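Talleres > Clononport > Galería

Buscar en el sitio Introduzca un término Buscar

La mesa de doblado de Clononport: galería y notas al margen

1 de julio de 2024

En la lavandería industrial de Serrano, en el polígono de Clononport, se dobla ropa de trabajo y de calle para hoteles, residencias y unos cuantos particulares con más camisas que tiempo. Hasta el año pasado se doblaba toda a mano. Ahora hay una mesa con dos brazos al fondo de la nave, detrás de las calandras, y una plantilla que ha aprendido a decir "efector final" sin que se le note la sorna.

Torex, la empresa que la instaló, trajo un folleto donde se prometía "liberar talento". El talento sigue entrando a las siete y fichando en la misma máquina, que por cierto se atasca. Lo que ha cambiado es más pequeño y más raro, y de eso van estas notas.

Primero, el ruido. Doblar a mano era una actividad conversada: se hablaba de hijos, de obras, de lo mal que aparca el del reparto. La mesa no conversa. Quien la atiende pasa el turno a un par de metros de las demás, lo justo para oír que se ríen y no enterarse de qué.

Segundo, el puesto. En el contrato figuraba "plegadora". En el anexo nuevo pone "supervisora de célula", con 30 euros más al mes y una carpeta de procedimientos. La carpeta pesa bastante. El sueldo, según las interesadas, menos.

Tercero, el orgullo. Una veterana de la sección dobla un pantalón en lo que tarda en contarte que lo está doblando. Ver a los brazos estudiar esa misma prenda le produce una mezcla de ternura y escándalo, como quien mira a un sobrino untar mantequilla fría. Le pidieron que enseñara su método a los técnicos. Lo hizo, pero el truco de la muñeca se lo ha guardado - dice que es patrimonio de la familia.

Utilizamos cookies propias y de terceros para mejorar su experiencia. Aceptar Rechazar Configurar

También hay cosas buenas, y sería feo callarlas. Las sábanas bajeras, odiadas por unanimidad, tienen por fin fecha para pasar a la mesa: agosto, si Torex cumple. Las muñecas de la plantilla lo esperan con más fe que la dirección. Y en la sede de Guvthorpe, donde llevan más tiempo con el sistema, las bajas por tendinitis han dejado de ser un tema fijo de sobremesa.

El parte de incidencias se lleva en un cuaderno de anillas, porque la tableta se quedó sin batería el primer día y nadie trajo el cargador. Van 397 anotaciones. La mayoría dice "cremallera". Hay una que dice solo "otra vez", subrayada 2 veces, y todo el mundo sabe a qué se refiere.

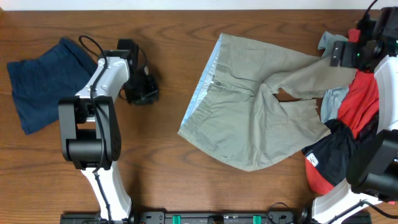

Los pantalones merecen capítulo aparte. Una toalla es un rectángulo y se comporta como tal; un pantalón tiene opiniones. Las perneras se cruzan, el forro se asoma por la cintura, el bolsillo hace bulto donde no debe. En la reunión de seguimiento se habló de "prendas deformables", y una compañera preguntó si eso incluía a la gente después de 12 años en la sección. Constó en acta como "risas".

De momento, el acuerdo es que la mesa se queda con lo repetitivo y las personas con lo urgente, lo delicado y lo que viene con botones forrados. El reparto lo decide cada mañana quien llega antes, con un criterio que no figura en la carpeta y que funciona bastante bien.

El segundo equipo está pedido. Falta saber dónde lo ponen - en el único hueco libre está la cafetera, y ahí la plantilla ha anunciado que negociará en bloque.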